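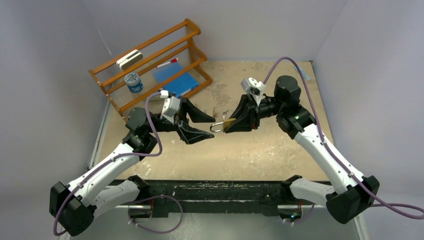 Section 8. Setting Up the Avix Height-Adjustable Workbench

8.1 Before You Begin

This section covers the placement, leveling, and first adjustment of the Avix workbench after the base has been assembled according to Section 7. Read the whole section before starting. The work requires two adults. Do not attempt to turn or lift the bench alone.

The following items are needed:

Hex key, supplied in the hardware bag
Open-end wrench, supplied
Spirit level, not supplied
Tape measure, not supplied
Soft cloth or blanket, to protect the floor and the top

Remove all packing material from the legs and the crossbar. Keep the carton until the bench has been checked. Urammont cannot accept the return of a bench that is not in its original carton.

CAUTION: The assembled bench weighs 92 pounds. Lift it by the steel side rails only. Do not lift by the top, the crank handle, or the cable tray.

8.2 Choosing a Location

1. Select a floor that is flat, dry, and firm. Concrete, tile, and hardwood are suitable. Thick carpet is not recommended, as the leveling feet will settle over time and the bench will need frequent correction.

2. Check that no door, drawer, or window opens into the space the bench will occupy at any height. The top travels upward as well as sideways objects may suggest; measure to the underside of any shelf above the bench and compare it with the height you intend to use.

3. Leave clear access to the crank handle on the right side. If the bench must stand with its right side against a wall, move the handle to the left side before continuing. Instructions are given in 8.5.

4. Keep the bench away from radiators and heating vents. Direct heat can dry the top and cause the edges to lift.

8.3 Leveling the Base

1. Place the bench in its final position with the top at its lowest setting.

2. Turn all leveling feet clockwise until they are fully seated. This gives every foot the same starting point.

3. Lay the spirit level across the short side of the top, near the left end. Lower the foot at the low corner by turning it counterclockwise until the bubble is centered.

4. Repeat at the right end.

5. Lay the level along the long side. Adjust both feet at the low end by the same amount.

6. Press down firmly on each corner in turn. If the bench rocks, lower the foot at the loose corner by a quarter turn and test again.

7. Hold each foot still with the wrench and tighten its locknut against the leg.

NOTE: Do not extend any foot so far that the red band on the thread can be seen. If the floor slopes enough to require this, place a steel shim under the foot.

8.4 Setting the Working Height

The correct height depends on the task. For writing and light assembly, the top should be level with the elbow of the seated user. For sawing, planing, or other work that calls for downward force, a lower setting is usually more comfortable.

1. Clear the top. The crank is not designed to raise a loaded bench.

2. Loosen the locking knobs on both legs by two full turns. Do not remove them.

3. Fold out the crank handle and turn it clockwise to raise the top or counterclockwise to lower it. Turn at a steady pace.

4. Stop when the desired height is reached. Read the scale on each leg and confirm that the readings match.

5. Tighten both locking knobs by hand.

6. Fold the handle back under the top.

If the readings on the two scales differ, lower the top completely, then raise it again. If the difference remains, the drive rod has not been seated correctly. Return to Section 7 and refit it.

WARNING: Keep hands and loose clothing away from the legs while the top is moving. Never allow children to operate the crank.

8.5 Moving the Crank Handle

1. Lower the top completely.

2. Remove the retaining screw with the hex key and pull the handle straight out of its socket.

3. Take the plastic cap off the opposite socket and press it into the empty one.

4. Insert the handle, align the flat side of the shaft with the flat side of the socket, and refit the screw.

With the handle on the left side, the direction of turning is reversed.

8.6 Checks After Installation

Retighten all frame bolts after the first two weeks of use. Inspect the locknuts on the leveling feet at the same time. Thereafter, one inspection each year is sufficient under normal household conditions.

Replacement feet and knobs may be ordered from Urammont under kit number 598. Quote the serial number printed on the label beneath the top.

Section revised October 19, 2026. Text: Benedicta Dankwa. Technical review: Etornam Ayaaba.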